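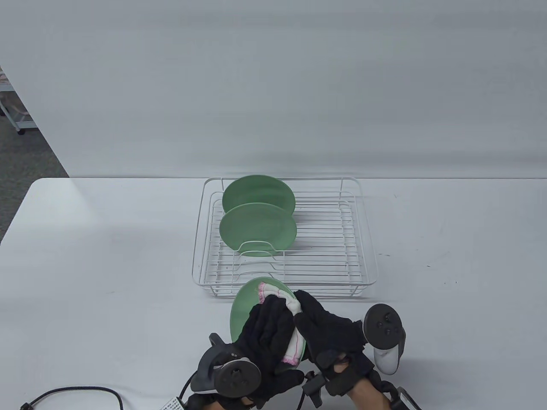 Light green plates and the white wire rack

Pap_Kitchen
2020-04-23
OK so I have gone all in on hand washing and I love it! We turned off the dishwasher at the start of April and I don't miss it one bit. Ten minutes after dinner, radio on, window open, done. My method is glasses first, then plates, then the greasy stuff, and everything air dries in a wire rack. Anyone else converted?

guso818
Yes!! Same order here, except silverware goes right after the glasses while the water is still clean. I also change the water halfway through, which my mother would call wasteful.

cliltero
Glad you're enjoying it, but I'm keeping my machine. A full load uses less water than I do at the sink – I tried it once with the plug in and filled the thing 2 times for one dinner. And air drying leaves spots on everything where I live. Hard water.

Pap_Kitchen
Fair point on the water! For spots I put a splash of white vinegar in the rinse and it works great on glasses. Plates I don't bother.

peneo_928
Vinegar is fine but please not on anything with a metallic rim. Ask me about my aunt's gold-edged saucers. Also team towel over here, racks eat up my whole counter.

guso818
Towels just move the grease around, sorry peneo. Unless you use a fresh one every night?

peneo_928
I do use a fresh one every night! Linen, washed hot, 100 times better than terry cloth.

Tamás Bozsik
Do you leave gaps between plates or fill every slot? Mine stay damp at the bottom edge if I put them too close together.

Pap_Kitchen
Gaps if I have the room – bowls are the real problem for me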